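Handheld Gripper Technician (full time)
Keldale Robotics — Wendia workshop
Posted 21/02/2018

Do you like keeping good gear in good order? We're looking for a technician to join the team that sets up and looks after our handheld grippers and the benches they're used on, and we'd love to hear from people who have come to this sort of work by any path at all.

Our operators hold a gripper in each hand and work through everyday jobs at a table, and what they do is recorded to teach the robot arms in the next bay. We have 35 pairs of grippers in service. Every one of them has jaws that wear, cables that get tugged and screws that work themselves out, and that's where you come in!

You'll be working with Gemma Haslam, who built most of the benches and knows every one of their bad habits. A normal morning starts at 8 with the bench checks: jaws open and close freely, camera mounts tight, cables clear of the operator's elbows, table wiped and set for the first task. After that it's repairs, and they vary a lot. You might be swapping a finger, chasing a dropout that only shows up when the left cable is bent a certain way, or re-zeroing a pair that has drifted out of line.

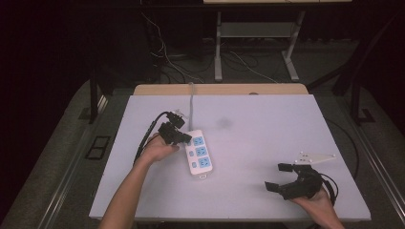
We put a lot of care into cable routing, and you'll have a real say in how it's done. The current layout came from Tia Sugden's rework in October, and it's much better than what we had, but the loops still catch on people with a long reach. If you have ideas about strain relief, colour coding or anything else, bring them. Our repair log has 3,542 entries and a fair share of them are cables, so there's plenty of history to dig through.

What we'd like you to have:
Steady soldering and crimping skills
A good eye for small mechanical faults
The habit of writing down what you did, in plain words
At least 2 years fixing something — bikes, printers, sewing machines, hospital beds, it all counts

Handy but not needed: a bit of scripting, some 3D printing, a forklift licence. We'll train you on our calibration program, Zomero, and you'll get time at the bench as an operator too. It's the quickest way to learn what a sticky jaw feels like halfway through a task.

The job is permanent, with super, a tool allowance and paid training. Hours are flexible after the morning checks are done. There is some lifting and a fair bit of crouching under benches, so tell us if you need the work set up differently and we'll organise it.

To apply, send a resume and a short note about something you've repaired and how you found the fault. Photos welcome! Address it to Remedios Castillo at Keldale, or drop it in at the Wendia front desk.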